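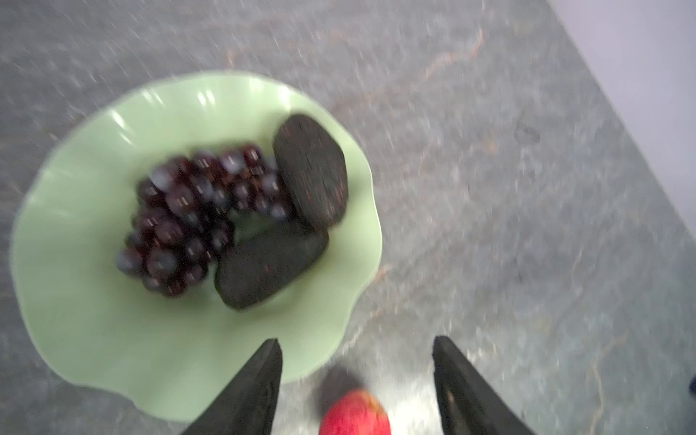
A red apple between the gripper's fingers on a granite counter, next to a green bowl of grapes and avocados.

Fruit bowls get a robot hand at Loltley's serviced apartments

Last updated: August, 4:40 p.m.

Filed under: Work & Tech / Local Business

Getting an apartment ready for the next guest involves a lot more than clean sheets, as anyone on the housekeeping crew at Loltley will tell you. There are the cups, the remote controls, the welcome card and, in every single kitchen, the fruit. This summer the fruit became a job for a robot arm, and the crew seems pretty happy to have it along!

Loltley rents furnished apartments by the week and the month, mostly to people in town for work. Each kitchen gets a bowl of fresh fruit on the counter before check-in. Last year the crew set out 3,196 bowls, and every one of them was filled by hand, usually in the last few minutes before a guest came through the door.

The arm comes from Kuvside, a small engineering shop across the river. It rides on a wheeled base that fits in the service elevator, and it has a two-fingered gripper with a small camera mounted beside it. A housekeeper rolls it up to the kitchen counter, sets down the bowl and the fruit, taps a start button and goes off to do the bedroom. The arm picks up the pieces one at a time and puts them in the bowl. When it gets stuck, it chimes and waits.

It did get stuck plenty in the first weeks. Grapes were the big headache. A bunch has no obvious place to hold it, and a squeeze that suits an apple is far too much for a grape, so for now the crew lays the grapes in the bowl by hand and leaves the larger fruit to the machine. Avocados went better than expected, although a dark avocado resting against dark grapes can be hard for the camera to sort out, especially in kitchens where the blinds are down. Apples are the arm's best fruit by a long way. The crew has started calling them "freebies."

Kuvside's engineers spent much of the early summer riding along on shifts, and plenty of what changed came straight from the housekeepers. They asked for a quieter chime, because the first one could be heard in the next apartment. They asked for the start button to be moved to the side of the base, where it can be bumped with an elbow when both hands are full of towels. They also wanted the arm to leave a finished bowl alone, after an early version kept going back to nudge a pear that was perfectly fine where it was. All of those requests made it into the version now on the floors.

The software that plans the arm's movements is called Younis, and it keeps a short record of each pick. When the arm misses, the housekeeper can press one of 2 buttons on the base, marking the problem as the fruit or the counter. Shiny stone and glossy bowls both throw reflections, so the counter button gets more use than anyone had guessed. Those notes go back to Kuvside at the end of the shift, and a small fix often comes back before the next week's schedule is posted.

So what changes for the people doing the work? The biggest difference is the pace of that last stretch before check-in. With the bowl under way in the kitchen, a housekeeper can finish the bathroom and do the final walk-through without doubling back. Loltley says it has not cut any hours or positions. The crew still has 13 members, and the company put in writing that the arm would not be used to raise the number of apartments assigned per shift. That promise was the first thing the crew asked for when the plan came up at a staff meeting, and the sheet with the wording on it is still taped inside the supply room door.

There is also some new work, and people are getting paid for it. Housekeepers who take the arm on their rounds get a higher hourly rate for that shift, along with training in how to clean the gripper fingers, swap the battery and restart the camera. Everyone who wanted the training has had it, and a few who said no in the spring have since signed up.

Some parts of the routine are staying exactly as they were. A person still washes the fruit and checks it for bruises. A person also has the final say on how the bowl looks, and opinions on that run strong. The arm likes to set things down wherever there is room, while several longtime housekeepers insist that the grapes should trail toward the front and the avocados should sit together on one side. Younis can be taught a preferred layout, and getting the crew to agree on one has been the livelier part of the project.

There are gripes, too. The base is heavy to turn on carpet, and the service elevator in the older building is a tight squeeze with a linen cart already inside. On a day with a lot of short stays, some of the crew would sooner fill the bowls themselves than wait for a free elevator, and they are allowed to make that call.

For the fall, Loltley plans to bring in a second arm and try a few other kitchen jobs, starting with setting out mugs and loading the coffee tray. The larger test will come at Verus, the company's new building near the train station, where 40 apartments are due to open. The kitchens there have wider counters and brighter lights under the cabinets, both picked with input from the housekeeping crew. The elevators are bigger as well, and a charging spot for the base is being built into the supply room on each floor.

Kuvside is working on a softer set of fingertips in the meantime, with the grapes in mind. The crew will get to try them out before the Verus opening, and there is already a waiting list for the first shift.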